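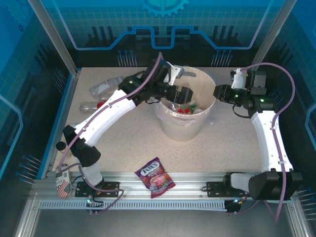 A lined bucket with a few wrappers in the bottom. The bottles and the can are still out on the table.

Do you really need a bin system for empties?

I have been sent a lot of advice about sorting rubbish, and most of it wants me to buy something. The latest was a leaflet for the Heltomer, a three-compartment affair with soft-closing lids that costs £60 and takes up as much floor as a small dog. I borrowed one from Kiri Sheehan, who had already stopped using hers. I gave it back after 19 days.

My trouble with these things is that they solve the wrong half of the job. Dropping a bottle through a hole is easy. What goes wrong is everything either side of it: the bag that slides down inside the bin, the bottle with an inch of cola left in it, the sweet packet that ends up in with the plastics. A lid that closes slowly does nothing for any of those.

So, the tips that have survived in my kitchen, and a few that haven't.

Line a bucket. A plain white plastic bucket and a see-through bag will do the work of most kitchen bins for a small load. Fold a good hand's width of bag over the rim. If it still slips, knot the slack on one side until it grips. I have tried the clips sold for this (Rewi make a set) and they ping off the first time you push anything down.

Use a bag you can see through. I resisted this for years on the grounds that nobody wants to look at rubbish. I was wrong. You spot the stray bottle among the wrappers before you tie the bag, and you don't have to go fishing.

Keep wrappers and bottles apart from the start. Sweet bags and crisp packets cling to anything sticky, and peeling them off later is a miserable job. Check what your own council takes before you believe any general rule about soft plastics, including mine.

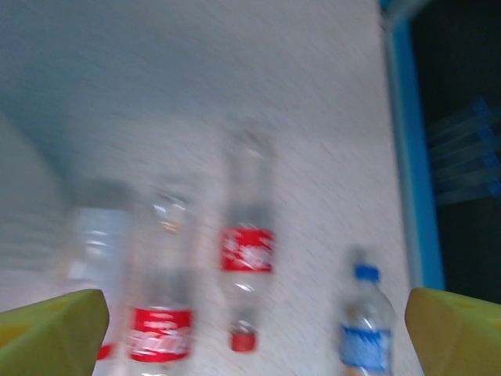
Bottles before bagging. One has a blue cap, and there are red labels among the others.

Get all the bottles out in one place first. People tell me it is quicker to bin each one as you finish it. Possibly, if you live alone and rinse everything. In a house with teenagers I find it faster to put the lot on the worktop once a day, after tea, and deal with them together. It also shows you which ones still have a drop in the bottom.

Rinse, but don't fuss. A splash of cold water, cap on, shake, tip out. Rachid Belkadi wrote to tell me he puts his through the dishwasher, and I would gently suggest he finds another hobby. Hot water can pull thin bottles out of shape and it costs money.

Caps on or off? I have read both, each stated with total confidence. Where I live they want them on. Ring up and ask.

Leave the labels alone. I once spent 35 minutes soaking and scraping, on the advice of a website, and then found that our collection didn't ask for it. The label remover from Mudex smells of oranges and took off some of the worktop's shine as well.

Lay the bag down to fill it. This is the one tip I didn't expect to keep. 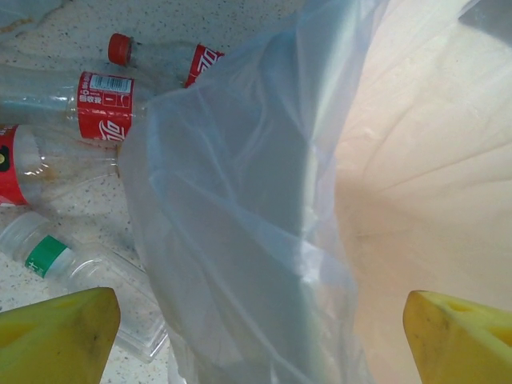 With a floppy bag and a heap of bottles, opening the bag on the worktop and sliding them in on their sides beats holding it up with one hand and posting them in with the other. Go in base first, so the caps don't snag the film. Once the bag has some weight in it, stand it up and let everything settle.

Squash them if you have the room to be noisy. Cap off, press from the base, cap back on while it's flat. The Tesent wall crusher does the same job with a lever and 3 screws in your plaster. I'd keep the plaster.

Wipe the worktop last. Cola dries to a tacky ring, and on a speckled surface you will feel it well before you see it. A damp cloth with a drop of washing-up liquid is enough.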